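Common table (office)

From the Karunport Encyclopedia of Interiors

A common table, also called a shared table or open table, is a large table in a workplace that is not assigned to any one employee. It is used for short meetings, meals, sorting of deliveries, and temporary storage of small items. The term covers both tables bought for the purpose and former conference tables moved into an open area. It does not normally cover rows of unassigned desks, which are treated under Hot desking.

Contents
1 Terminology
2 Form and dimensions
3 Surface
4 Placement
5 Use
5.1 Food and drink
5.2 Items left on the table
5.3 Plants
6 Clearing and cleaning
7 Lighting and glare
8 See also
9 Notes

Terminology

Furniture catalogs use several names for the same object. "Common table" is usual in facilities documents, while "project table" and "team table" are more frequent in sales material. A "landing table" is a smaller piece placed near an entrance and intended for mail and bags. In offices where only one large table is available, the names are used interchangeably, and the table is often known by its location ("the window table") or by its main use.

The Jardine classification of office furniture, a system used mainly in inventory work, places common tables in group 12 together with conference tables. Side tables and landing tables fall in group 9. The distinction depends on whether people can sit along both long sides.[1]

Form and dimensions

Most common tables are rectangular. Round and oval tops seat people evenly but are harder to push against a wall or join to a second table. Boat-shaped tops, wider at the middle than at the ends, were developed for conference rooms and are found in open areas mainly as reused furniture.

Seated-height tables match the height of ordinary desks and accept ordinary office chairs. Counter-height tables require stools and are usually chosen where stays are expected to be short. Tables with adjustable frames exist but are less common than adjustable desks, as the longer top requires additional lifting columns.

Legs are set at the corners or joined in pairs under the top. Corner legs give the most freedom along the sides. Paired legs leave the ends open, but a person seated at the wrong point has a leg between the knees. Tables longer than a standard sheet of top material are made in two parts, with a seam across the middle. The seam collects crumbs and is the first place where swelling appears if liquid is left standing.

Surface

Tops are made from coated particle board, fiberboard, plywood, solid wood, glass, or solid surfacing. Light finishes, particularly white and pale gray, are widely used in offices. They reflect daylight into the room and show dust less than black finishes do, but they show ink, coffee rings, and dye from printed packaging.

Smooth surfaces are easier to wipe than textured ones. A matte finish reduces reflections and tends to become polished in places where arms and laptops rest. Gloss finishes keep an even appearance for longer but show fine scratches under low-angle light.

Edges are the weakest part of most coated tops. Edge banding may lift at the corners after repeated contact with chair arms or cleaning carts. A lifted edge admits moisture and cannot be repaired by wiping adhesive over the gap; the band has to be removed and reapplied.

Placement

A common table is generally placed where people pass without having to cross a work area. Typical positions are along a window wall, between a row of desks and a kitchen counter, or opposite a run of low cabinets. The last arrangement allows the cabinets to take supplies that would otherwise stay on the table.

Clearance on each long side should allow a seated person to push back a chair while another person walks behind. Where this is not possible, one side is kept without chairs. Tall shelving is placed against a wall and away from the ends of the table, so that doors and lower compartments remain accessible.

Glass partitions are often used between a common table and adjoining workstations. They limit the sound of conversation while keeping the line of sight, though an unlined glass door does little to reduce low-frequency noise.

Use

Patterns of use vary with the time of day. A workplace log kept at an office in Flunditstead over six weeks in April and the following month recorded 474 separate uses of a single common table. Meals and snacks formed the largest group, followed by informal meetings and the opening of packages. Individual work was recorded mainly in the early morning.[2]

Food and drink

Bottled drinks, wrapped snacks, and carry-out meals are the items most often brought to a common table. Plastic bags are frequently left in place around their contents, which keeps condensation from chilled bottles off the surface but makes it harder to tell whether the contents have been forgotten. Some workplaces ask that bags and bottles be labeled. Others set a time at which unlabeled food is discarded.

Items left on the table

Small objects accumulate on any horizontal surface that has no owner. In offices these are typically cards, chargers, pens, hand sanitizer, and packaged food. Facilities manuals divide them into three classes:

Resident items, which are meant to stay, such as a plant or a box of tissues.
Transit items, which are waiting for a person or a delivery.
Residue, which has no further use.

The classes are not stable. A transit item that is not collected becomes residue without changing in appearance, and for this reason many manuals require a written date on anything left overnight. A shallow tray is sometimes provided for small transit items. Trays without a fixed emptying date tend to fill and are then moved, still full, to a cabinet.

Plants

Potted plants are placed at an end or far edge of the table, where they do not block the view between seated people. Leafy species with moderate water needs are preferred. The pot requires a saucer or liner, as a damp base left on a coated top may cause a permanent ring. Plants near large windows need to be turned at intervals to keep even growth.

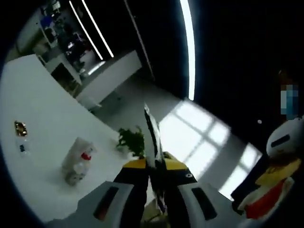 White table in an office-like room, with a leafy potted plant at the far edge and a red-capped bottle inside a translucent bag.

Clearing and cleaning

Cleaning contracts commonly exclude personal property, so a table that has not been cleared is wiped only in the open spaces between objects. The Nonemmont method, described in a facilities handbook of the same name, separates the two tasks. Staff clear the table at the end of the working day, and cleaners wipe the whole surface afterward. Resident items are lifted, wiped underneath, and returned to the same position.[3]

Coated tops are cleaned with a damp cloth and a mild detergent, then dried. Abrasive pads dull the finish. Alcohol-based products remove most ink but may soften certain lacquers, and should be tried first on the underside. Sticky residue from labels is loosened with warm water before any solvent is applied.

Lighting and glare

Linear ceiling lights are normally installed parallel to the long axis of the table. Lights set across it produce bright bands on a glossy top and on any screens laid flat. Direct sun creates a second problem, with window bars casting a moving grid of light on the floor and, at lower sun angles, on the table itself. Blinds or a diffusing film are the usual remedies. Moving the table away from the window is effective but gives up the daylight for which the position was often chosen.

See also

Break room
Conference table
Credenza
Hot desking

Notes

1. Jardine classification, group headings and scope notes.
2. Flunditstead workplace log, summary table.
3. Nonemmont facilities handbook, section on shared surfaces.

Page last edited 05/02/2024.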